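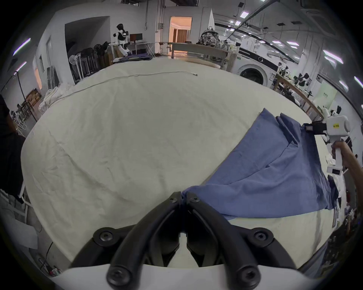 1/ Clultton Magistrates, Friday list. Thread on the Pirkska warehouse burglary case. Two defendants, one hearing, no pleas taken.

2/ Guangming Tian is charged with burglary of a non-dwelling and handling stolen goods. The second defendant is charged with handling only and can't be named at this stage.

3/ The prosecution case is that 185 drums of copper cable left the Pirkska yard overnight in December. The side gate was forced. The alarm log shows a fault at 2 am and no call-out. 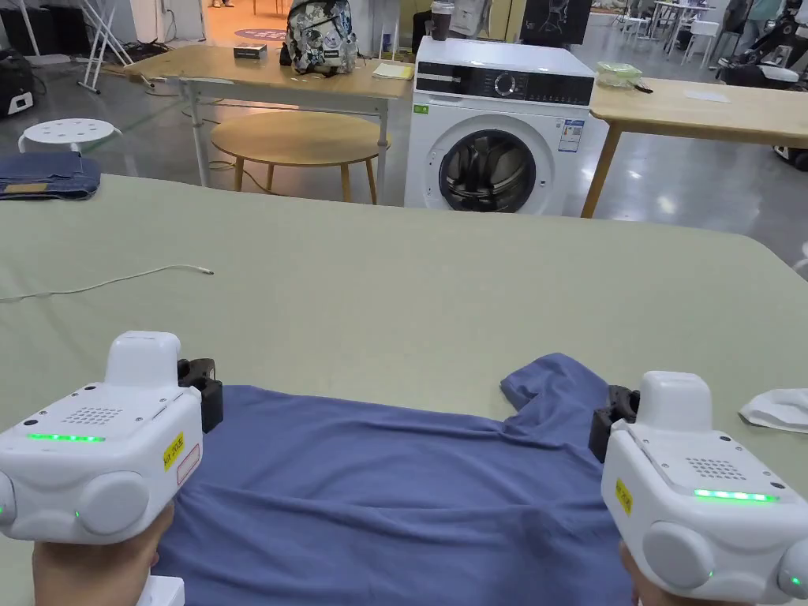
4/ 24 of the drums were recovered from a lock-up on the Nnaji estate. The remainder are still listed as outstanding. Serial numbers on the recovered drums were matched against the supplier's delivery notes.

5/ Defence solicitor Jingyi Tan asked for the full alarm log and the gate camera footage. So far she has had a summary of the log, one page. The bench directed service of both within 9 days.
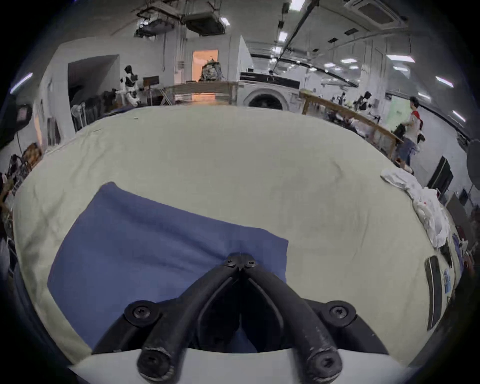
6/ Bail next. The Crown objected for Tian, citing a missed court date on an earlier matter. Tan said the notice for that date went to an old address. Bail granted: residence, evening curfew, no contact with Pirkska staff.

7/ Value is in dispute. Pirkska's figure is replacement cost. The defence says it should be scrap price. It matters for sentence if there is a conviction, less so for venue.

8/ Case sent to Endard Crown Court. Date to be fixed. Comments on the charges will be removed, as proceedings are active. 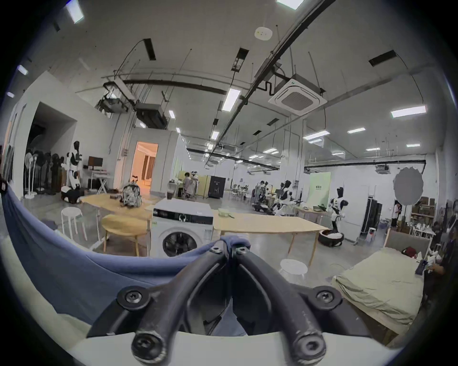
Blue cloth held in the gripper, washing machine behind.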